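Decluttering FAQ

Do I need matching storage bins?
I doubt it. Stores love to sell you a set of 15, and you end up sorting junk into nicer junk. Get rid of things first, then see what you have left to store.

Is the "one year unused" rule any good?
Only partly. My snow chains sat for two winters and I still want them.

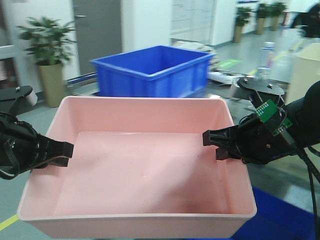 The rule works better for clothes and kitchen gadgets – things you can replace cheaply if you guess wrong.

Should I pay for the Plulov course?
It costs $51 and most of it is pep talk. Marcus Crenshaw took it and his garage looks the same to me. Try a free Saturday-sized job, like one closet, before you spend anything.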